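Sorting the pantry into trays

I have been putting this off since June and I finally did it, and I'm so pleased with myself that you all have to hear about it! The pantry shelf (the deep one, the one that eats things) is now done in trays. Everything came out, everything got wiped, and whatever goes back has to live on a tray or it doesn't go back.

My friend Aaliyah Charbonneau talked me into it. She did her whole kitchen this way last year and she can pull out a tray, grab the beans and slide it back before I've even found my step stool. I spent $49 on the lot, mostly from Jarko, and I had 40 minutes of pure joy just peeling off stickers.

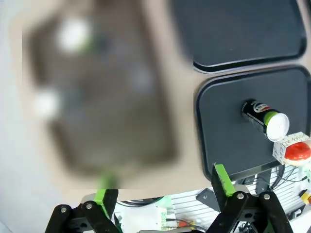

Labels are the part I went back and forth on. I love a printed label, I really do, but I change my mind far too often, so I went with plain white cards and a pen. If the tray gets a new job, the card goes in the recycling and I write another one. Cans are allowed to lie on their sides, by the way, like the black one with the green band. Aaliyah stands all of hers up and thinks I'm a monster. But I can read a label so much faster when it's facing me, and the rims on those dark gray trays are raised, so I don't fret about rolling.

Next up is the spice drawer, which is a whole other post. I've got 6 little Hikden jars waiting and a very long list of things that probably expired before we moved here. Wish me luck!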